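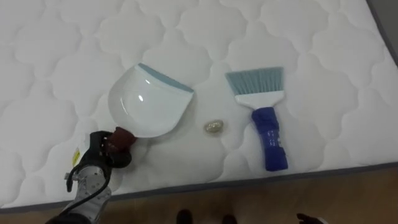
Gripper comparison: first results from the household tasks bench

The laboratory has completed the first part of its comparison of two parallel grippers, the Arellano and the Nultano, both fitted to the same arm and run from the same controller. The work belongs to the Marico project and will continue through June.

The task chosen for this round was sweeping a small item from a quilted mattress with a dustpan and hand brush. A soft, uneven surface was preferred to a table top, as the lip of the dustpan must follow the stitching without catching in it. The dustpan's handle is also a fair test of grip: a tool that turns even slightly between the fingers will lift its lip from the surface.

Each gripper was given 200 attempts. The Arellano lost its hold on the dustpan 33 times and the Nultano 22 times. Most of the losses occurred when the arm changed direction close to the mattress. Replacing the finger pads at the halfway point made little difference to either model.

The Nultano was slower to close, and operators found its force setting harder to adjust during a run. The Arellano was easier to mount, though its cable needed to be re-routed twice before the wrist could turn freely. These remarks come from the operators' log sheets and have not been scored.

The second round will use the brush as well as the dustpan, with both arms working together. The controller settings will stay as they are - only the fingers will be changed.

Colleagues wishing to attend the Demo session may book one of the 12 places through the laboratory office. Log sheets from the first round are available there on request.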